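Is the Bromeo folding kit worth it for thin cloth?

Nikola Bielecka
I have the two-arm Bromeo on a 30 day trial and have to send it back or pay up by the end of December. Towels went fine. Thin red cloth is another matter. 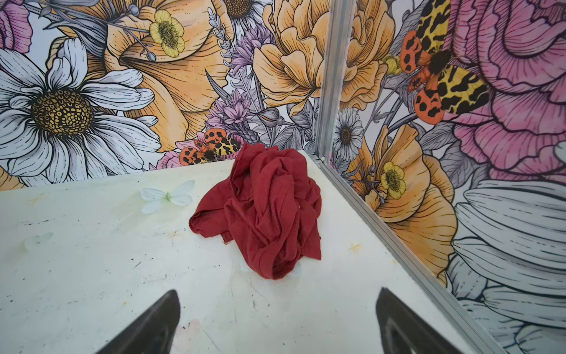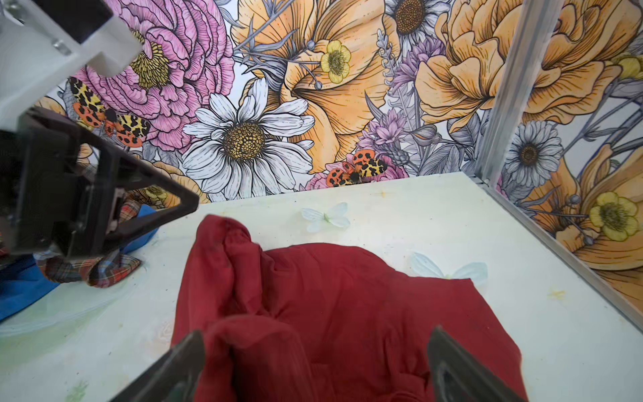
The quote is $4000 plus the Cassim support plan, for which I could hire my nephew until he retires. Does anyone run one on light fabric, and did you keep the stock fingers?

Demitz_shop
Kept ours. Swap the fingertips for the soft pads ($124, ouch) and slow the close speed way down. It still grabs two layers now and then — so do I. Skip the support plan, the manual covers the same ground with fewer hold tunes.

jisteck_fan
just iron it first

Old Lint
Ask for a longer trial before you pay. They gave me 2 extra weeks.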